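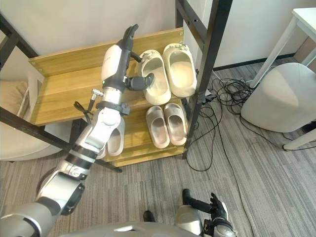 My aunt left me her apartment in Stendville, her recipe cards and a shoe rack, and of those three the shoe rack has been the most work.

You have to understand how she was about shoes. You did not cross her floor in them. You stood on the mat and you took off whatever you had on, and then she looked down at your feet, guessed your size (she was never wrong, she sold shoes at Ambrosio for most of her life) and handed you a pair of slides. Everybody had a pair. The mailman had a pair, and he'd only come in once, to help with a window.

So when I got the keys, I also got the slides. There was a closet full of them! Cream ones, pinkish ones, ones that might have been white before I was born. I threw out the cracked ones and felt terrible, and then I went down to the dumpster and brought one back up, and then I took it down again. That was my first evening as a homeowner.

My downstairs neighbor, Kwabena Dankwa, came up to see what all the stairs were about. He took off his loafers without being asked and stood on the mat, waiting.

"She kept mine on top," he said.

"Which ones are yours?"

"The cream."

I had a whole box of cream. We sat on the carpet and went through it, and he tried them on one after another like the prince had come to the wrong house. He rejected a perfectly good pair for being somebody named Esmaeil's.

"How can you tell?"

"He drags his left foot," said Kwabena. "Look at the heel."

I looked at the heel. It was a heel. But I put them to one side anyway, and I wrote Esmaeil on a piece of tape and stuck it inside, and Kwabena nodded as if I'd finally started behaving like a member of the family.

By the end of the week the top shelf was done, and I was very pleased with it. Toes to the wall, my aunt's way, so you could back your feet right in and go. Below that I put the pinkish ones, which I had decided were mine. They had a bit of dirt on the footbeds that wouldn't come off with dish soap, or with baking soda, or with the stuff from Clarby that costs too much and smells like a swimming pool. I kept scrubbing anyway. I think I wanted somebody to walk in and be impressed.

And then there was the odd one.

It was pale, it was a slide, and it had no partner. I checked the closet. I checked the box again, and under the bed, and behind the washing machine, where I found 2 dollars and a birthday card she'd never mailed. (It was for me. I was turning twelve. I'm not going to talk about the card.) I couldn't throw out the one, because as soon as I did the other would turn up, and I couldn't put it back in the closet, because then I'd forget it. So it went on the middle shelf at the left, next to mine, and it sat there looking like a person who's been stood up at a restaurant.

It was still there when the doorbell rang, on a hot afternoon when I had nothing on my feet at all. The man on the landing was small and very neat, with a paper bag under his arm.

"Esmaeil Parsa," he said. "I was away in Sornidero, at my daughter's. I only heard yesterday."

I said I was sorry, and he said he was sorry, and we both stood there being sorry until I remembered the mat. He stepped onto it and took off his shoes. I went straight to the top shelf, feeling like a professional, and gave him the pair with the tape in them.

He read the tape. He turned them over.

"No," he said. "These are Kwabena's."

"Kwabena says they're yours."

"Kwabena drags his left foot."

I could hear Kwabena's radio going through the floor. I decided I would bring that up with him some other time, maybe over a drink.

Esmaeil opened the paper bag then. He was a little embarrassed about it. He said he'd gone home one night last winter after too much of my aunt's plum brandy, and it was late, and the sidewalk was icy, and he had been halfway down the block before he noticed he had a boot on one foot and a slide on the other. The boot he'd come back for. The slide he had kept meaning to return.

He bent down and put it on the shelf beside the other one and straightened it with his finger, toe to the wall. Then he took them both down again, because he needed something to wear, and asked me if there was any coffee.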